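Living Well with a Long-Term Condition
Session 4 handout: Getting the most from your appointments
Notes by Naomi Muriithi

Welcome back, everyone, and a special hello to those who missed last time (you can pick up the session 3 sheet from Signe at the tea table). Please don't feel you have to write everything down this afternoon, as nearly all of it is on these pages.

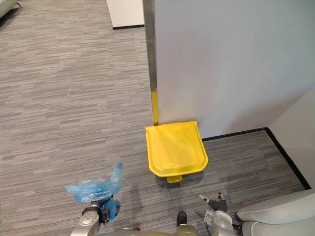
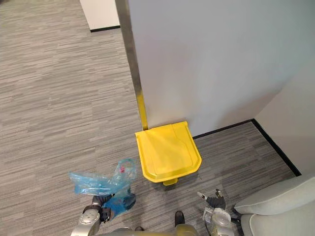
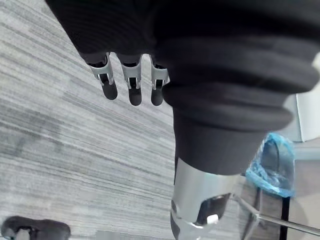
We left off talking about how short an appointment can feel. You wait for weeks, you rehearse it all in the car, and then you are out in the corridor again remembering the one thing you really wanted to ask. I have done this myself more often than I'd like to admit! So today is mostly about the evening before, when you have a cup of tea and a bit of quiet.

Before you go

Write your questions down and put the most important one at the top. Duangjai Chuensuk, who took this course in June, told us she used to arrive with 17 questions and get through four of them, usually the easy ones. Now she brings three and hands the rest over on a sheet of paper, and she asks whether someone could ring her about those.

Bring a list of everything you take, with the doses. That includes vitamins, herbal teas and anything from the chemist's shelf. If you can't face copying it all out, put the boxes in a bag and bring the bag.

Keep a small diary for the week before - sleep, pain, mood, what you managed and what you didn't. A line a day is plenty.

In the room

Say your main worry early, even if it feels blunt. Ask for plain words, and then say it back in your own: "So I take this one at night and stop the other, is that right?" Doctors and nurses don't mind, and it catches mix-ups while you are both still sitting there.

If you would like company, bring somebody. Agree beforehand whether they are there to listen, to take notes or to speak up for you, or you may find your sister answering all the questions.

Afterwards

Sit down somewhere before you travel home and jot down what was decided, who is doing what, and when you should hear. If the news was hard, leave the notes until the evening and be kind to yourself first.

A word on travel costs

Several of you asked about fares and parking. Keep every ticket, however small, and ask at the hospital's main desk what help there is. Uliana Horobets has offered to go through forms with anyone who wants a second pair of eyes, from half past three.

For next time

Please fill in one week of the diary, and choose the question you would put at the top of your list. We'll try them out in pairs - gently, I promise.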